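How to clean and sort a metal toy bin

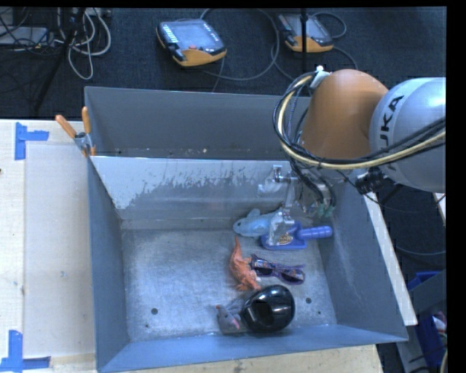

Plastic toys last for years if they are washed now and then, and the bin they live in needs the same care. Sheet metal is easy to wipe down but it holds grit in the corners, and the grit scratches both the floor of the bin and the toys. Set aside an hour in the morning so everything can dry by teatime.

What you need
A washing-up bowl
Warm water and washing-up liquid
Two soft cloths and an old toothbrush
A dry towel
A small box for toys you are giving away

1. Take out the toys
Lift them out by hand. Tipping the bin can mark the table, and small pieces may drop through any holes in the base. If you keep yours on a wooden top, put a towel under it before you start.

2. Sort them
Make one pile for bath and sand toys, such as plastic fish and shovels, and another for anything with batteries or fabric. Only the first pile goes in the bowl. Check each toy for cracks and sharp edges, and throw away any that are split.

3. Wash
Leave the toys in warm soapy water for 10 minutes, then go over them with the toothbrush. Hollow handles and squeezy toys can hold water, so press or shake them out well. Printed stickers do not like soaking. Wipe round them with a damp cloth, or peel them off before washing if the corners have already lifted.

4. Clean the bin
Brush out loose grit first. Wipe the floor and sides with a damp cloth, working towards you, and use the toothbrush round the edges of any holes and along the foot of a divider panel. Avoid wire wool. Old scuffs in bare metal will not come out and do no harm, but flaking paint should be dealt with before toys go back.

5. Dry and refill
Dry the metal straight away with the second cloth. Stand the toys on the towel until there is no water left inside them. Put the larger ones in first and keep the bin under half full, so a child can reach the bottom without emptying it.

Repeat every month, or more often if the toys go outside.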